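**Ticket:** white bloom and stained seams on zinc-coated handrail, Trurkbridge footbridge
**Status:** open, then closed, then open again
**Opened by:** site office
**Worked by:** me, mostly

**Entry 1**

Site reports "white powder" on the handrail sections delivered in September. They would like to know if the rail is defective, dangerous, or haunted. Asked for pictures of the rail and the delivery slips. Received the delivery slips.

The job is 12 rail sections, hot-dip coated at the Dellidden plant, bundled and trucked to Trurkbridge, where they were set down in the lay-down yard and covered with a tarp. I have a feeling about the tarp.

**Entry 2**

Drove out. The powder is wet storage stain, what most people call white rust. It shows up when fresh zinc sits damp with no air moving past it. The tarp had been tied down tight on all four sides, with the bundles flat on the ground, and the underside was dripping when I lifted it. Somebody had gone to real trouble to build a greenhouse.

What I did:

- cut the bands and separated the sections
- stood them on timber blocks with one end higher, so water runs off
- threw the tarp over a fence, where it can hurt no one
- brushed a test patch with a stiff nylon brush and clean water

The test patch cleaned up well. Light gray underneath, no dark spots. Coating thickness on the patch read 100 microns on the gauge, comfortably over what the order asked for. Told site the rail is fine. Site asked if I was sure. Told them again, in the same words, which seemed to help.

Ticket closed.

**Entry 3**

Ticket reopened. "Now it's brown."

It is brown, in a thin line along the welds where the posts meet the bottom rail. Only 2 of the sections have it. The other ones have gone back to looking like handrail.

First guesses, in the order people shouted them at me:

1. *The coating failed.* Gauge says otherwise on both sides of each weld.
2. *The steel is bad.* Mill papers are in order. I read them twice, with coffee the second time.
3. *The yard used a steel brush.* They say no. I found the steel brush. It was used on something else, they say. Maybe. Steel bits left in zinc will rust and look just like this, but they'd be scattered all over the face, and these lines are dead straight.
4. *Something is leaking out of the joint.* This was mine, and I said it last, to be polite.

If a weld doesn't run all the way around, there's a gap between the two pieces. Pickling acid gets into the gap before the dip, the zinc bridges over the top without filling it, and the leftover salts come weeping out weeks later when it rains. The coating is all right. The crack behind it is the trouble.

**Entry 4**

Checked the welds with a feeler gauge and a flashlight. On the 2 brown sections the bottom weld stops short on the inside face of every post. On the clean ones it goes all the way around. Two welders, two opinions about what "all around" means on a drawing.

Sent this to Tsikata, the fabricator. Their answer came back quickly and was four paragraphs on the quality of the zinc. I have filed it under fiction.

**Entry 5**

Dellidden wanted to strip both sections in acid and dip them again. I said no, on two grounds. Another bath puts more acid in the same gap, so we'd be back here by spring. Also, the posts have hardened steel pins pressed into the feet, and those are the one part of this rail that shouldn't go near pickling acid any more often than it has to. Hard steel can soak up hydrogen in there and crack later under load, with no warning. I'd like a rail that sheds nothing worse than a brown stain.

Plan agreed for the 2 sections:

- flush the gaps with plenty of clean warm water
- dry fully, and I mean overnight, indoors
- rub off the brown with a nylon pad and wipe down
- seal the open side of each joint with the Roron seam sealer
- touch up any bare spots with zinc-rich paint

Cost of sealer and labor is under the 2,000 limit, so no extra form. A small mercy.

**Entry 6 — November 23, 2019**

Flush and dry done. Rinse water from the first pass left a tan ring when it dried in the tray, and the third pass left none. Wiped the seams with a clean white paper towel afterward and it came away clean, apart from one corner that needed another go. Sealer is on tonight.

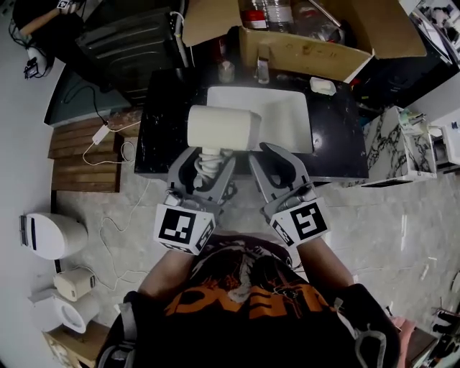
Akua Arthur: Read the whole log. I'm happy with the flush, but please don't paint over that sealer until it has cured all the way through. We did that on the stair job and the paint wrinkled like a raisin. Also, can the drawing say "seal weld, full perimeter" next time, in big letters? "All around" has now cost us twice.

Agreed on both. Paint waits. Drawing note changed and sent to Tsikata, who have asked what was wrong with the old one.

**Still to do**

- touch-up paint after cure
- look at all 12 sections again after the first proper rain
- get the storage note (off the ground, tilted, air between pieces) taped up in the yard
- ask for the tarp back from whoever has taken it off the fence, because I can see from here that something else is under it now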